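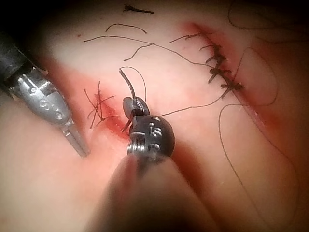
The Maglaya 816 tissue pad can take more than one wound in a session, so plan where each will go before the first cut. Leave enough clear surface between them for the thread to lie flat and for the needle to turn without catching finished work. With a stitched incision on the right and a shorter, reddened wound towards the left, as here, the black thread may run across the open pad from the needle to the knots. Keep that stretch of pad free of cut ends, or they will be dragged into the next stitch.

## 4. Preparing and closing a practice wound

### 4.1 Before you start

1. Take the pad out of its sleeve and leave it flat, face up, for 24 hours if it has been stored rolled. A pad that still wants to curl will pull the wound open at one end.
2. Wipe the surface with a damp lint-free cloth and let it dry. Do not use alcohol wipes. They dull the finish and make the top layer tacky.
3. Seat the pad in the Drurnel tray and press down along all the sides. It should not slide when you push it with a fingertip.
4. Set the light so that it falls on the middle of the pad. The corners can be left dim.
5. Cut the wound with a fresh blade in a single pass. Go through the skin layer and stop when you feel the softer layer underneath.

**Caution:** Blades and needles are sharp and are not supplied sterile. Put used ones straight into the sharps tub, including any that have been dropped.

### 4.2 Adding wound fluid

Bemudico red fluid is optional. It shows where the groove is and makes a badly matched edge easier to spot, but it also makes the pad slippery.

1. Shake the bottle and fit the fine nozzle.
2. Run a thin line along the groove, starting at the end furthest from you.
3. Wait for it to settle. Blot anything that has spread further than you want.

**Note:** The fluid stains. A pale pad will keep a pink or red mark around an old wound after washing. This does not affect how it takes a stitch.

### 4.3 Placing interrupted stitches

1. Grip the needle on its curve, behind the midpoint and away from the point.
2. Enter the skin layer 3 mm from the edge of the wound. Let the curve of the needle carry it down and across – do not push it straight.
3. Bring it out the same distance from the opposite edge. If it comes out too near, take it back and try again, as a shallow bite will tear when the knot is tightened.
4. Draw the thread through until a short tail is left on the entry side.
5. Tie the knot and tighten it until the edges touch. Stop there. If the pad puckers, the knot is too tight.
6. Lay the knot to one side of the wound and trim both tails to the same length.
7. Move along the wound and repeat, keeping the gaps even.

### 4.4 Checking a closed wound before the next one

Look along the closed wound from end to end and compare the stitches with each other. The upper incision below is closed with five black interrupted sutures at fairly even intervals. The tail on the leftmost is longer than it should be and hangs below the wound line. There is also loose black thread lying on the pad nearby. Trim the tail and lift off the loose pieces with fine forceps before working further on the lower incision, where the red in the groove will otherwise pick them up.
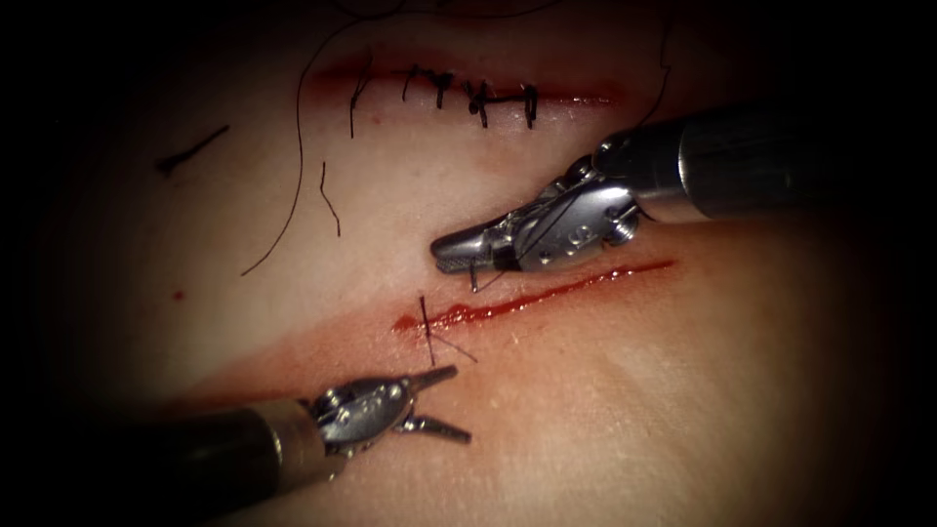 ### 4.5 Cleaning and storage

1. Cut each stitch next to the knot and pull it out from the opposite side. Do not pull a knot through the pad.
2. Rinse under cool running water. Open the wounds gently with a thumb so that the fluid washes out of the groove.
3. Pat dry and leave flat, away from radiators and direct sun.
4. Dust lightly with the powder provided and return the pad to its sleeve.

A wound can be closed again 2 times before the holes start to run into one another. After that, turn the pad and cut in a fresh area. Discard the pad when the softer layer separates from the backing.

**Note for the Grustundale training room:** spare pads and red fluid are in the drawer under the sink. Tell Aniela Wieczorek or Jhun Tagle when the last pack is opened.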